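FOR IMMEDIATE RELEASE
28/03/2022

Fludareck brings out the Trovonel, a little card wallet for people who carry too many cards

Hi, I'm Petro Ivanyshyn, and I'm one half of Fludareck. The other half is Matěj Vaněk, who does the cutting and the stitching and would rather eat his own apron than write a press release, so you've got me! We make small things for pockets and bags out of a workshop in Vamham, and today I get to tell you that the Trovonel card wallet is finally on sale.

If you've bought from us before, you'll know the old one, the Ye. It was a flat pouch with a slot on each side, and people were very kind about it, but the letters all said the same thing. Where do I put the rest? You've got the bank card and the driver's license, fine, and then there's the library, the gym, the pharmacy, the coffee place where you're two stamps away from a free one (always two stamps away). They all ended up in a fat stack with a rubber band around it. My own stack lived in a coat pocket and went through the wash in August, coat and all, and that was when I started pestering Matěj for something that opened like a book.

He said no for a while. Then he made one at the kitchen table to prove to me that it would be too thick, and it wasn't, and we've been working on it ever since.

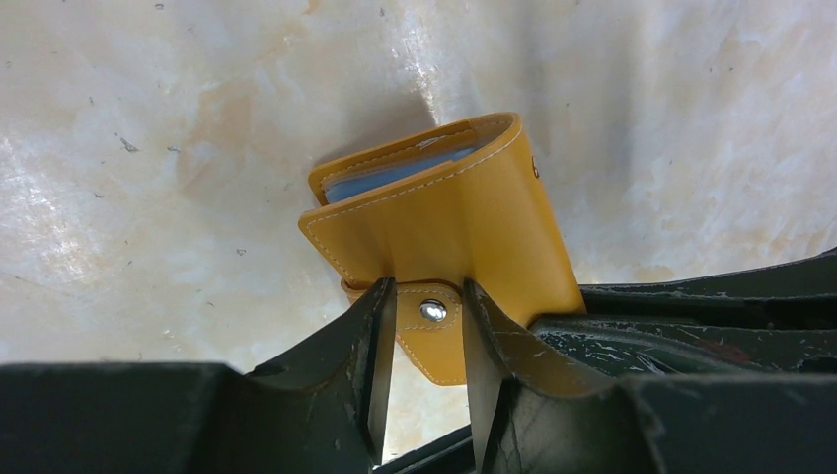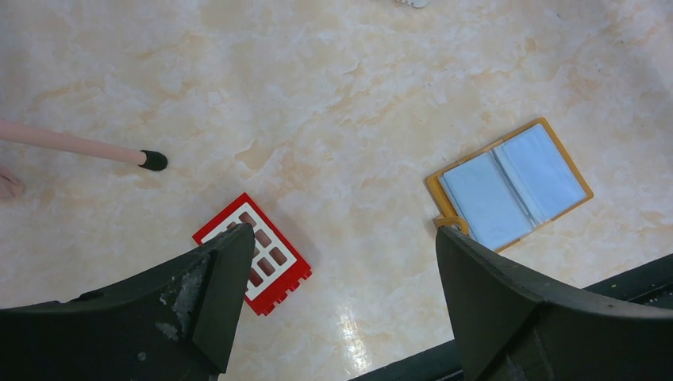
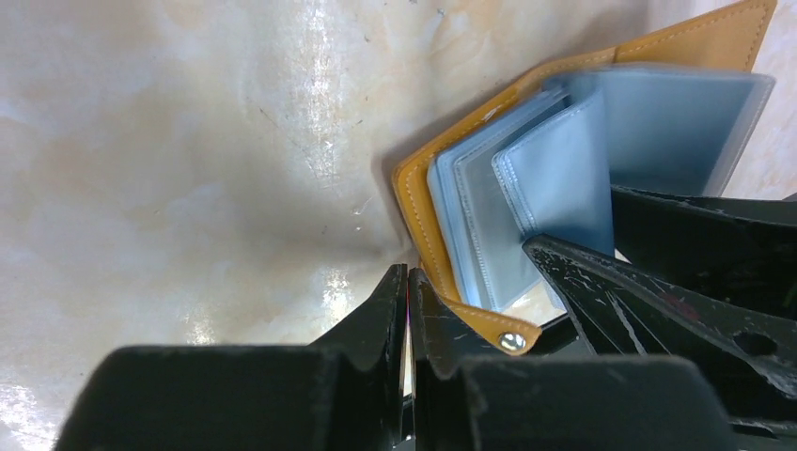 The Trovonel went through a lot of small changes before we were both happy with it, and most of our arguments were about the middle. I wanted card slots cut from leather, the old-fashioned way. Matěj wanted clear sleeves, so you can find the right card without pulling five others out and dropping them all over the checkout. He won. The sleeves have that faint blue tint to them, and I was grumpy about the blue right up until I saw it next to the mustard yellow, and now I won't hear a word against it. They fan out when the wallet is open, and when you fold it up they tuck back in behind the front panel.

The other long argument was how to keep it shut. We tried a zipper (too bulky), then an elastic loop (it looked like a school notebook, sorry Matěj), and we landed on a narrow strap in the same yellow with a round silver snap. I like a snap. It makes a good noise, and you can do it with one thumb while you're holding a bag of groceries in the other arm. If you've got stiff fingers, give it a few days of opening and closing at home and it does get easier. My mother has had one since the winter and she says the first week was a workout and after that she stopped noticing.

About the color, because everyone asks. We're only doing mustard. We talked over brown and black and a sort of bottle green, and we may get to the green one day, but we're a tiny outfit and I'd like to do one color well before we buy any more hides. Also, I can find a mustard wallet at the bottom of my bag in the dark of a movie theater, and I could never say that about the black one I used to carry!

We've made 400 for the first run. Matěj stitched the first 101 himself before he'd let anybody else near the pattern, and those are already gone to the people on our waiting list, so thank you, all of you, and please write and tell us how they're holding up. The rest are going out from the Vamham shop now, either over the counter or by mail. If they go the way we hope, there's enough leather set aside for 700 more, and we'd start on those over the summer.

A few practical things. The leather will mark a bit where you handle it most, and it'll go darker along the fold. We like that. If you don't, wipe it with a soft dry cloth every so often and keep it away from sunny windowsills. Please don't use dish soap on it (I did, on a sample, and it came out blotchy and I was told off). The plastic sleeves can be wiped with a damp cloth, just let them dry with the wallet open before you put your cards back in.

Don't stuff it, either. I know, I know, the whole idea was to carry more. One card to each side of a sleeve is plenty, and if the snap is fighting you then it's time to throw out the gym card. If a seam gives way in the first 3 years, send it back or bring it in and Matěj will restitch it for free. He'll do it in cream thread or in something brighter if you ask nicely, and he'll probably put a note in the parcel about how you've been treating it.

For shops that would like to carry the Trovonel, we're happy to send a sample, and you can hang on to it for a couple of weeks to show your customers. We don't have a minimum order. We'd just ask that you put it out where people can pick it up and open it, because it doesn't sell at all from behind glass. We learned that one with the Ye.

Newspapers, bloggers and anybody else who wants to write about us are welcome to drop by the workshop. Mornings are better, as the cutting table is clear then and there's somewhere to sit. Ask for me if you want to talk, or for Matěj if you want to watch someone work very neatly and say very little.

Press contact: Petro Ivanyshyn, Fludareck, Vamham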